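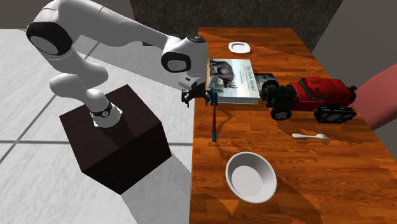
Figure 3. Long table with visible plank seams.

3.2 Surface Wear and Seam Condition in Shared Reading Tables

Shared tables in public reading rooms are replaced far more often than their structure requires. In most of the buildings covered by this study, tables were taken out of service while the legs, rails and joints were still sound, and the reason given in the maintenance record was the look of the top. The present section therefore treats the top as a separate part with its own service life. The tops considered are long wooden ones of the general type in Figure 3, where darker streaks of grain run through a glossy orange-brown surface and the seams between planks are thin. On a top of this kind, a change in gloss is noticed by readers well before any change in the wood itself, and complaints tend to follow the loss of gloss closely. Staff at the Erora reading room described such tops as "worn out" in cases where our inspection found no damage below the finish.

Wear was recorded in three zones. The edge zone is the strip nearest the seated reader, where forearms, sleeves and bag straps touch the surface. The work zone lies behind it and receives books, papers and portable computers. The center zone is reached only when readers pass items across the table or when the top is cleaned. Each zone was rated on a scale from one to five, with five standing for a finish that could not be told apart from a new sample of the same wood. Ratings were made in the early morning, before opening, under the room's own lighting. Window shades were kept closed during rating, as earlier trials had shown that low sunlight made fine scratches appear deeper than they were.

The edge zone lost its finish first in every building. At Drindero, where the tables are used mainly by students who stay for several hours at a time, the edge zone had fallen to the lowest rating within 11 months of refinishing. At Tradance, where most visits are short, the same zone kept a middle rating over the full period. The number of visitors was similar in the two rooms. Length of stay appears to be a better guide to edge wear than visitor count, and we suggest that maintenance plans be based on seat hours wherever these can be estimated.

Seams behaved differently. Seam opening showed no clear link with use and followed the heating season instead. Gaps were narrowest in late summer and widest toward the end of winter, and they were more marked in tables placed within a few steps of a radiator. Two tables at Drindero were moved to an interior wall in October, and the seams on both stayed closer through the following winter than those on the tables left in place. Because only two tables were moved, this result should be read with caution. A larger trial would need to control for the age of the glue and for the direction in which the boards were cut, neither of which could be established from the purchase records available to us.

Cleaning practice had a stronger effect than expected. The Pētersons annex used a damp cloth followed by a dry one, while the other rooms used a spray cleaner applied directly to the wood. Spray left standing along a seam dulled the finish on both sides of it, and the dull band was still present after polishing. No such bands were found at the annex. The cost of the two methods, including staff time, differed by about 10 percent, with the cloth method the more expensive. This difference is small when set against the cost of refinishing a full top, although the two expenses are often paid from separate budgets and are seldom compared.

Refinishing only the edge zone was tested on a small group of tables at Tradance. The repaired strip matched the older surface poorly at first, and readers remarked on it. By May the difference in color had become slight, but a difference in gloss remained along the line where the new finish met the old. Section 3.3 considers whether placing that line on an existing seam makes it less noticeable.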